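Work glove

A work glove is a hand covering worn to protect the wearer from cuts, heat, dirt, splinters or chemicals while doing a job. Work gloves are distinct from gloves worn for warmth or dress, although the same pair often serves more than one purpose. They are sold singly, in pairs and in bulk packs, and are made from leather, rubber, woven cloth or knitted yarn.

History

Leather mitts and gauntlets were used by falconers, hedgers and metalworkers in Europe well before factory production. Most were cut from sheepskin or cowhide and sewn by hand, with a single thumb and no separate fingers. Fingered work gloves became common in the nineteenth century, when sewing machines brought down the cost of stitching the narrow strips between the fingers.

Knitted work gloves came later. Early ones were made on flat machines and had to be closed by hand at the fingertips. Machines that could knit a whole glove as a single tube removed that step, and by the second half of the twentieth century the seamless cotton glove was one of the cheapest pieces of protective clothing on sale.

Construction

A seamless glove is usually knitted from the fingertips down. The little finger, ring finger, middle finger and index finger are made one after another, then joined into the upper palm. The thumb is made next, followed by the lower palm and the cuff, which has elastic thread worked into it. The edge of the cuff is overlocked, often in a colored thread that tells the packer the size.

Thickness is given by gauge, the number of needles per inch on the knitting machine. A 10 gauge glove is fairly thick and suits general handling. Higher gauges give a thinner fabric and a better feel for small parts.

Many knitted gloves are dipped in latex, nitrile or polyurethane. The coating may cover the palm only or the whole hand. Uncoated gloves breathe better but soak through quickly and give little grip on smooth metal.

Use and care

Knitted gloves are common in gardening, warehouse work, moving and light assembly. They should not be worn near rotating machinery — a drill press or lathe can catch a loose thread and pull the hand in. Plain cotton gives little protection against blades, and none against most solvents.

Uncoated cotton gloves can be machine washed and will shrink somewhat in a hot dryer. Leather gloves are normally brushed clean and left to dry away from direct heat. Coated gloves are replaced when the coating cracks or peels.

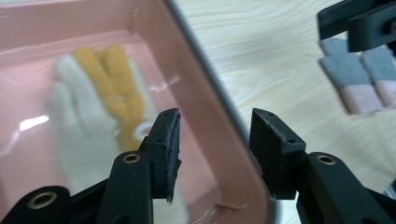
Orathai Khamphan: The care section should say that cotton gloves shrink mostly in length. Mine lost the cuff first, and after 20 washes the fingers were too short to wear. Could someone add a line on line drying?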